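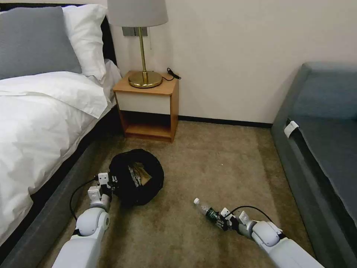

Chapter 4
Sleep, and Why We Are So Bad at Measuring It

Ask people how they slept and they will answer at once, with confidence, and usually with a number. "Six hours." "Maybe five." The number deserves a closer look. The person giving it was unconscious for most of the period in question and was not, by any ordinary standard, a reliable witness. We would not accept testimony like this in a traffic case. We accept it every morning over breakfast, and for a good part of its history so did the study of sleep.

This chapter is about how a thing that happens to everyone came to be measured, and what was lost and gained along the way. Chapter 3 dealt with hunger, where the subject is at least awake and inclined to complain. Sleep gives the researcher less to work with. The sleeper does not report, does not follow instructions, and tends to resent being asked.

4.1 The diary problem

The oldest tool is the sleep diary. It costs almost nothing: a sheet of paper, a pencil, and a set of questions to be filled in on waking. When did you go to bed? How long did it take you to fall asleep? How often did you wake up? The first question most people can answer. The second asks them to note the exact moment at which they stopped being able to note things. The third is worse, as short awakenings are often forgotten by morning, while one long one at 3 a.m. can swell in memory until it takes up the whole night.

Consider the case of Luuk Declercq, a student who kept a diary for 23 nights as part of a class project. On nine of those nights he wrote that he had "not slept at all." His roommate, who kept no diary but had strong feelings on the matter, reported snoring on eight of the nine. Both were sincere. Declercq later dropped the phrase and began writing "slept badly, I think," a small step forward for the project and a larger one for the apartment.

The gap between felt sleep and measured sleep runs in both directions. Poor sleepers often guess low. Others, especially those who are short on sleep day after day, stop noticing how tired they are and insist they are fine – a claim best not tested on the highway. Before you read on, write down how long you slept last night. You will need the figure for Exercise 4.2, and you may not change it.

4.2 From the pencil to the wrist

If the sleeper can't be trusted, the next idea is to ask the body directly. One way is to record movement. A small device worn on the wrist logs motion through the night, and long still stretches are scored as sleep. The method is cheap and can run for weeks. It has one well-known weakness: a person lying perfectly still and worrying about money looks, to the wrist, like a person at rest.

The other way is to record the brain, the eyes, and the muscles together, overnight, in a laboratory. The results are far richer, and we will spend most of Section 4.3 on them. The price is that the subject must now sleep in a strange room, wearing wires, while someone next door watches the signals. Many people sleep poorly the first night, and researchers often set that night's data aside.

Key terms for this section: sleep diary, sleep onset, actigraphy, polysomnography, first-night effect.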